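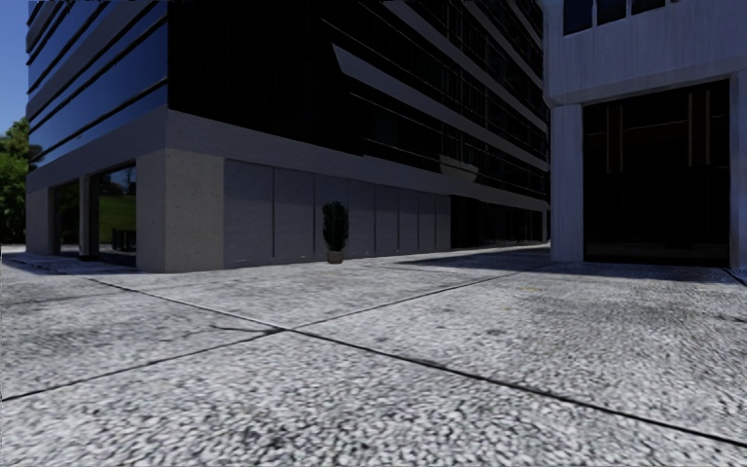 Stunura Jointing Compound for Outdoor Paving

If you have ever knelt on a patio on a damp morning, scraping moss out of the gaps with an old kitchen knife, you will know why we are so fond of this one. Stunura is a ready-mixed jointing compound for stone and concrete slabs, and we have been selling it from our Illgate yard for long enough to have used it on our own front path (twice, as we moved the path!).

It comes damp in the tub, a bit like brown sugar, and you brush it into the joints straight from the lid. There is no mixing and no cement dust on your shoes. Once the air gets to it, it begins to set, so do have everything swept and ready before you break the seal, and don't stop for lunch halfway through a tub as one of us did.

What it suits

Garden paths, patios, courtyards and forecourts with joints at least 5 mm wide and 25 mm deep. It is happy with riven stone, sawn stone and most textured concrete slabs. For very narrow joints, or anywhere lorries will be turning, please look at Conance Slurry Grout instead, or ring us and we'll talk it through with you.

Colours

Pale Grey, Slate and Buff. Pale Grey dries a good shade lighter than it looks in the tub, which worries people every spring. If your slabs are speckled, pick out the colour you see most of from a few steps back and match to that. Free sample pots are kept at the trade counter, and we can post you one if Illgate is a long way to come.

How far a tub goes

A 14 kg tub will do some 100 square feet of large slabs with ordinary joints. Small setts have far more gap to fill and will eat through it much faster, so measure first and buy one spare. We take back unopened tubs within the month.

Laying it

Rake the joints clean and wet the whole area with a hose. Tip the compound out in small heaps, push it in with a stiff brush, then press it down firmly with a jointing iron. Top up any low spots and sweep off the leftovers with a soft broom. Keep feet off until the next day and cars off for a week.

Ordering

Product code 337. Orders placed by noon on Friday go out on the Monday van. Delivery is free over £200, and you're welcome to make up the total with anything else from the paving pages, including Aksoy brushes and jointing irons.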